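Section 4: Setting Up a Named Fund in Skinderari

Read this section before you create your first endowed fund record. Skinderari will let you create one without reading anything, and the help desk at Fokance hears about it later.

You will need the signed gift agreement, the department's cost center code, and a login with Gift Officer rights. If your login says Viewer, you may follow along and admire.

4.1 Creating the fund record

1. Open Funds and choose New Named Fund.

2. Type the full name of the professorship, chair or scholarship as it appears in the agreement. The field holds 400 characters. Some donors take this as a challenge.

3. Fill in the Short Name. It prints on checks and on the spine label of the paper binder, if your campus still keeps one. Drurnstead campus does.

4. Pick the Fund Type. Choose Endowed if only the earnings may be spent, and Current Use if the whole gift may be. "Other" is left over from version 2 and leads nowhere.

5. Click Save Draft.
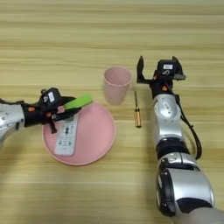 Caution: Do not click Publish yet. Publishing sends the fund name to the public giving page, the alumni newsletter queue and the dean. You can take it back from the first two.

4.2 Adding donors

A fund may have one donor or a crowd of them. Skinderari treats the first one entered as the lead donor and lists everyone else in the order you typed them, so settle the order with the gift office before you start typing.

1. On the draft record, open the Donors tab.

2. Search for each donor by ID. Searching by last name works too, but it also finds everybody's cousins.

3. For a married couple giving together, enter both people and tick Joint Gift. Skip this and the system sends 2 thank-you letters to the same house, each thanking one spouse for the entire amount.

4. Enter the pledge amount and the payment schedule.

5. Tick Anonymous where the agreement calls for it. Then open Preview and look for the name yourself.
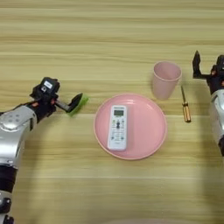

Note: Anonymous hides the donor on the giving page and in printed reports. It does not hide a name you have typed into the fund title.

4.3 Linking the fund to a department

1. Open the Academic Home tab and enter the cost center code.

2. Check the department name that appears beside it. Departments merge and rename themselves more often than the code table is updated. If the name is out of date, save the draft and send a Code Change request.

3. For a professorship, enter the start term of the appointment. Leave Holder blank if the search is still going on. "TBD" is accepted by the field and will be printed in the commencement program.

4. If two departments share the fund, use Add Second Home and enter the split. The shares must come to 100 percent. Expect a phone call from whichever department got the smaller one.

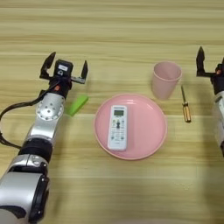 The Melnychuk import tool can fill in this tab from a spreadsheet. It reads the columns from left to right and ignores their headings, however nicely you have worded them – keep to the template.

4.4 Review and publish

1. Click Run Checks. Red items must be fixed. Yellow items may be accepted with a comment, and "ok" counts as a comment, to the auditors' sorrow.

2. Send the draft to a second reader. You can't approve your own record, even with a second login.

3. Once it is approved, click Publish and confirm.

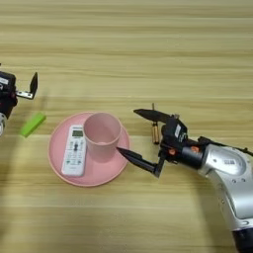
4. Print the confirmation page and file it with the signed agreement.

The new fund shows up on the giving page after the overnight update. If it is missing the next morning, check that Display Publicly is ticked on the first tab. The box is off by default and sits below the fold on most screens.

To correct a published fund, use Amend on the record menu. Do not delete it and start over – deleted fund numbers are never reused, and the gap will be asked about every May at year-end review.

Continue to Section 5, Spending Rules and Annual Payout.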